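Filtering demonstrations by release quality instead of by success

2025-08-01

The last post covered calibration of the hand-held grippers. This one covers what we did with the data afterwards, and why the filter we had been using since January was the wrong one.

The task is box packing on a soft surface. Small household items go into or come out of an open cardboard box sitting on a bed. The operator works with two hand-held grippers, each with its own wide-angle camera, and the policy is trained on the camera streams plus finger opening. No arm is involved until evaluation. A bed is a bad surface for this on purpose. The sheet wrinkles, the mattress gives under load, and the height of an item changes when something is put down next to it.

We collected 2326 episodes under the project name Osodside. The old filter kept any episode in which every item ended up in the right place. That sounds reasonable until you plot finger opening against time near the end of each transfer. Many of the kept episodes contain a long, hesitant release: the operator opens a little, feels the item shift, closes again, opens again. A policy trained on that learns to dither above the box.

Rigid glossy items were the worst group. The earbud case is a typical member: rounded edges, hard shell, and very little for the ribbed pads to bite on if the grasp is off center.
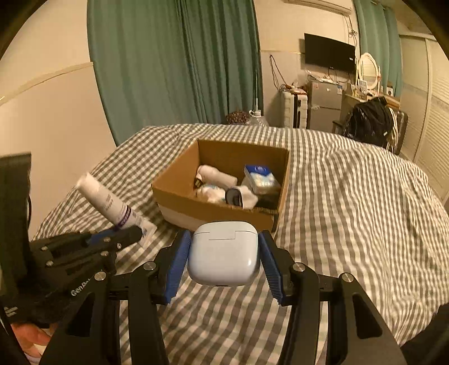

Catarina Seixas read a draft and objected that hesitation carries information, and that an operator who closes again is showing the policy how to recover from a bad grasp. She would keep those segments and label them. It is a fair point, and I don't have a complete response to it. Recovery after a slip during transport is worth keeping, and we do keep it. Dithering over the target, with the item already where it should be, seems to me a different case, but the boundary between the two is set by a threshold I picked by hand.

The new filter works per transfer. It finds the last interval in which the fingers go from closed to open, counts reversals of direction inside that interval, and drops the transfer if there is more than one. The rest of the episode survives. Episodes are cut into transfers by a small script called Rurker, which Villads Overgaard wrote for another project and which needed only a new config file.

To compare filters at equal data size I drew 1000 transfers from each filtered pool and trained the same network on both, with the same seed and schedule. With the old filter, the arm paused over the box in most rollouts and sometimes timed out there. With the new one it mostly opened once and withdrew. Grasp success did not change in any way I would defend. I also trained on 700 transfers from the new pool, and the releases still looked clean, so for this one behavior the selection seems to matter more than the amount.

Item shape is the remaining problem. Tubes, nozzles and soft packets each want a different approach angle, and when they lie close together on the sheet the fingers have to come in without pushing a neighbor. 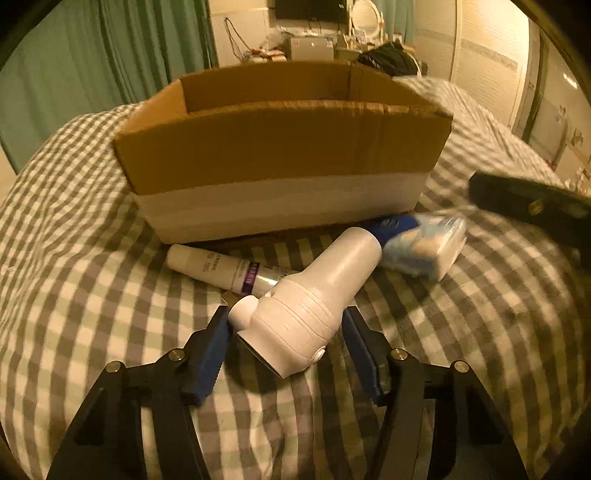 Does the filter need to know which item is being held? It runs on finger opening alone, so item identity never enters into it. The cost is that soft packets get dropped slightly too often, as they spring back against the pads and the opening signal wobbles even when the operator's hand is steady. A low-pass step before counting reversals fixes part of this.

Two known weaknesses. Each condition was evaluated with 10 rollouts per item, which is thin. And all of the operators had practiced on the same box, so I can't say how the reversal count behaves with beginners. Matilde Loureiro is rerunning the evaluation with a shallower box, and I will add her numbers to this post when the runs are finished.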